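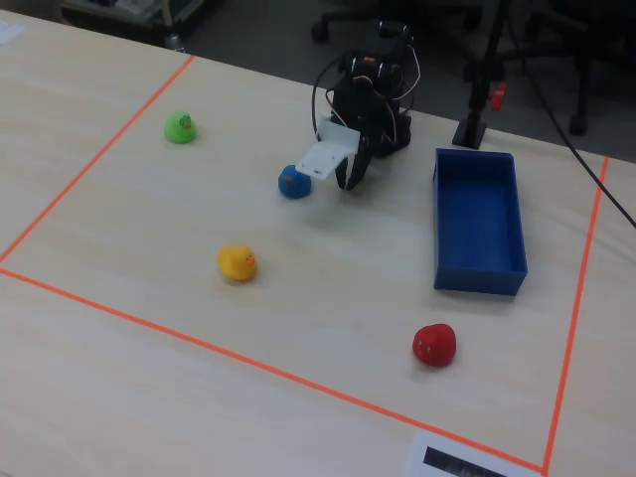
Figure 1. Zone de travail délimitée au ruban orange, bras noir, bac bleu et canards en caoutchouc.

Plukus – jeu de démonstrations pour le rangement d'objets

Version de septembre 2019, préparée par l'équipe Vunar

Résumé

Plukus réunit 1 127 épisodes téléopérés d'un petit bras robotisé qui saisit des canards en caoutchouc et les dépose dans un bac. Le jeu sert à comparer des politiques apprises par imitation, avec ou sans vue rapprochée de la pince. Il accompagne le code d'entraînement Drerkik, distribué séparément.

Tâche

Chaque épisode porte sur un seul canard, désigné par sa couleur dans le champ « consigne » : vert, bleu, jaune ou rouge. L'opérateur saisit le canard demandé, le transporte et l'ouvre au-dessus du bac. L'épisode se termine quand il valide ou abandonne l'essai. Les abandons sont conservés et marqués « echec » – ils ne sont pas utilisés dans les résultats ci-dessous.

Les positions de départ varient d'un épisode à l'autre à l'intérieur de la zone. Un canard déjà rangé peut rester dans le bac pour l'épisode suivant.

Vues enregistrées

Deux flux sont fournis : une vue d'ensemble de la table et une vue rapprochée, orientée vers l'extrémité des doigts. Dans la seconde, les objets sortent souvent du champ ou deviennent flous pendant les déplacements. Les images floues n'ont pas été retirées.

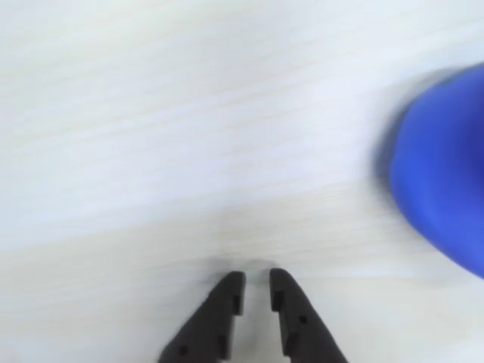 Peut-on entraîner un modèle avec la seule vue rapprochée ?
Le chargeur le permet avec l'option « vues=pince », mais nos essais dans cette configuration restent nettement en dessous de ceux à deux vues, surtout quand le canard demandé est loin de la position initiale du bras.

Contenu d'un épisode

- les deux flux vidéo, synchronisés sur l'horloge du poste d'acquisition
- les positions articulaires mesurées et commandées
- l'ouverture de la pince
- la consigne et l'issue de l'essai

Les consignes sont en français. Une traduction anglaise est disponible dans le fichier consignes_en.csv, sans relecture.

Répartition

243 épisodes sont réservés au test, le reste va à l'entraînement. Le découpage est fait par séance d'acquisition, pour éviter que deux dispositions presque identiques se retrouvent de part et d'autre. Merci de ne pas le modifier si vous publiez des chiffres comparatifs.

États intermédiaires

Une disposition où un canard est rangé et où les autres sont encore sur la table est traitée comme un point de départ ordinaire. Le modèle doit alors ignorer le canard du bac, sauf si la consigne le désigne ; ces derniers cas sont exclus du test. 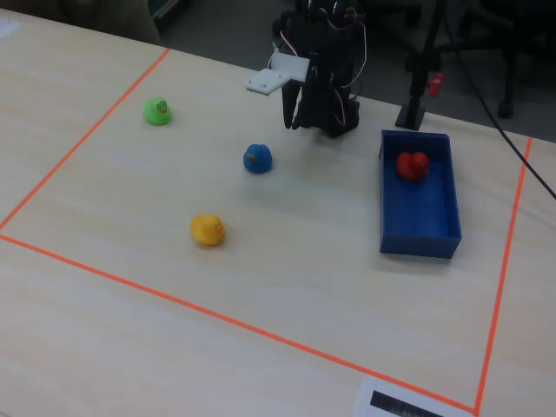
Résultats de référence

La politique Atinga à deux vues, entraînée avec les réglages par défaut de Drerkik, a été évaluée sur le robot pour 45 essais. Les erreurs les plus fréquentes sont une fermeture trop précoce de la pince et un lâcher sur le bord du bac. Les confusions de couleur sont rares. Le détail par essai se trouve dans resultats/atinga.csv.

Limites

Un seul bras, une seule table, un seul type d'objet. Nous n'avons pas mesuré le transfert vers d'autres pinces.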